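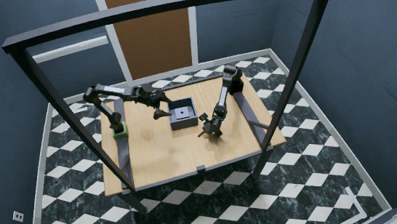
Ticket: label printer drops jobs, packing desk, Drurnton
Opened by: Maricica Dumitrescu
Status: open, waiting on parts

**Problem as reported**

Shipping labels go missing out of the Claster queue. Print window says done, no label. Started in February after the office switch got swapped. Worse in the mornings. Packing people have been reprinting by hand, so some parcels had two labels and one customer got charged twice. Refund is with accounts, not part of this ticket.

**What I checked first**

- Power, cable, ribbon. All fine. Cleaned the head anyway.
- Self test from the front button, prints clean every time.
- Queue on the packing PC – empty, no errors.
- Queue on the server – jobs there, marked sent.
- Swapped the network cable for a new one. No change.

So printer prints, server sends, something in between eats it.

**8:40 am**

Sent a batch of 85 test labels from the server. 2 missing. Sent the same batch again, 7 missing, different ones. No pattern in the order numbers that I can see.

Pinged the printer for a while. Mostly quick, then replies jump to over 400 ms, then quick again. Thats not normal for something one hallway away.

**10:15 am**

Looked at the switch page. The printer port shows half speed and keeps renegotiating. Other ports on that switch are steady. Tried to fix the speed by hand, page says saved, setting goes back after a minute. Might be the firmware.

Called Sriwong support (they sold us the switch). On hold a long time. Guy wants the serial number and a config export. Sent both. He thinks port is bad but wont say so untill someone reads the export.

**Steps so far for whoever picks this up**

1. Moved printer to the spare port, bottom row, far right. Port is labeled now.
2. Gave printer a fixed address. It was picking up a new one after every power cut and the server kept sending to the old one for a bit. Could be half the problem right there.
3. Turned off sleep mode in the printer menu. It's under System, then Energy, not under Network where the manual says.
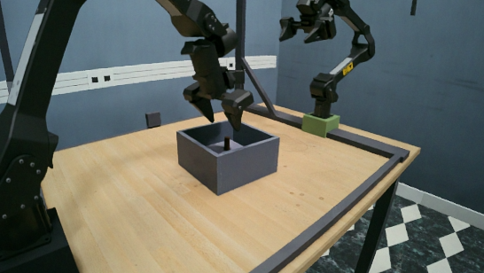

4. Restarted the print service on the server. Needs the admin login, ask me.
5. Ran the test batch again. All 85 came out. Ran it once more, all 85 again.

**1:30 pm**

Packing back on normal printing. Told them NO hand reprints unless the order screen still says unprinted after a refresh. Put a note on the monitor too.

**Still open**

- Sriwong to confirm if they replace the switch. If yes, needs doing after 6 pm when packing is done.
- The Furau scanner is on the same switch, haven't tested it. Somebody said it was slow last week but no ticket for it.
- Address list on the shared drive is out of date, printer entry fixed, rest not.
- Order more label rolls, I used up most of the open box testing.

Leave this open till the switch question is answered – don't close just because labels are printing. Will check the log again tomorrow morning before packing starts.

MD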